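Endell Community Sewing Fund
Progress report, 30 January 2018

Grant period to date

The grant was used to open a second weekly class at the Iltden hall and to restart the mending sessions at Iltitau, which had stopped when the old lease ran out. Both have run every week since opening. We have had 224 people sign up, and 74 of them had never sewn before. The Iltitau room is still cold in the mornings, so that session now begins at eleven.

Fabric and supplies

Most of our cloth comes from Zwane, who sell us roll ends at a lower price. The teal has been the most popular color with beginners and we have reordered it once. Thread cost more than planned – we had budgeted for one brand and had to change.
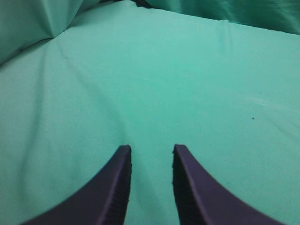
Spending

We have spent $3436 of the grant so far. Of this, $1219 went on fabric and thread, and the rest on hall rent and machine repairs. Two machines needed new motors, and one more is waiting for a part. Rent at Iltden goes up in April. We can cover the increase from class fees.

Work still to do

The curtain course has not started. The teacher we had lined up moved away and we are looking for another. If we have not found one by April we would like to move that money to the mending sessions, and will write to ask first.
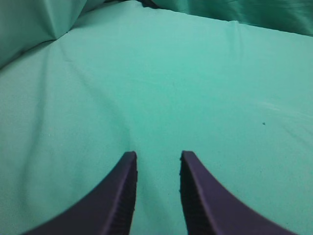
Teal fabric, spread out.

Sign-up forms for the spring classes are at the printer. Receipts are attached separately – the repair invoices are in the second folder.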